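Email newsletters for small websites: your questions answered

I've been running the newsletter side of Zistel for a good while now, and the same questions land in my inbox over and over. So I finally sat down with a cup of tea and wrote out my answers in one spot. If yours is missing, send it through and I'll add it when I next tidy this page (probably September, knowing me).

Do I need a newsletter if I already post on social media?

I'd have one, yes. Your followers belong to whichever platform you're on, and the platform decides who sees your posts. Your list is yours, and you can export it, back it up and take it with you. When I moved mine from Clollik to Ngui I brought all 3115 subscribers along and the whole job was done before lunch!

How big should my list be before I start sending?

Start with whoever you've got. My first issue went to 32 people, and a fair few of those were relatives. Small lists are lovely, because people write back and you find out what they want to read.

Can I add customers who've bought from me before?

Ask them first. Rules about consent differ from place to place, so check what applies where you live, but even where it's allowed I wouldn't do it. People who didn't sign up are the ones who hit the spam button.

What should the sign-up form ask for?

Email address, and a first name if you're really going to use it. I used to ask for a postcode and favourite topic as well. Svitlana Levchenko, who looks after the Onetholm site, talked me into dropping both and I haven't missed them.

How long should each issue be?

Mine run to 600 words and I'm happy there. Veikko Sjöberg writes ones three times that length and his readers gobble them up, so don't treat my number as a rule. If you're getting bored writing it, stop.

What makes a good subject line?

Say what's inside! I try to keep mine under 55 characters so they don't get chopped off on a phone. No capitals all the way through, no fake "Re:" at the start (please), and only one emoji if you must.

When's the best time to send?

I send at 7 am because that's when I'm at my desk to catch any broken links. Try a couple of times, look at your clicks over a month or two and stick with whichever suits you.

Why are my emails going to junk?

Usually it's the boring technical stuff. Check that SPF, DKIM and DMARC are set up for your domain, and that you're sending from an address at that domain instead of a free webmail one. Your email service will have a help page with the records to paste in.

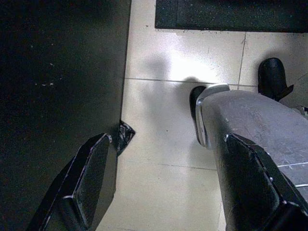
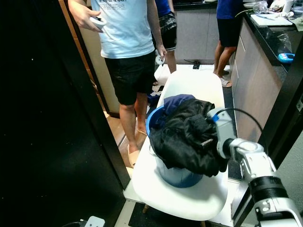
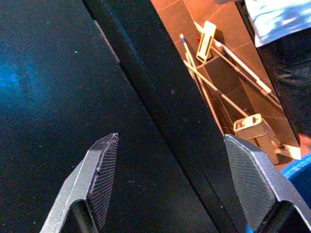
Should I delete subscribers who never open anything?

Send them one short email first, asking if they'd like to stay. Give it a couple of weeks, then remove anyone who hasn't clicked. Open rates aren't very reliable these days (some mail apps load everything automatically), so I go by clicks and replies when I'm deciding who gets that email.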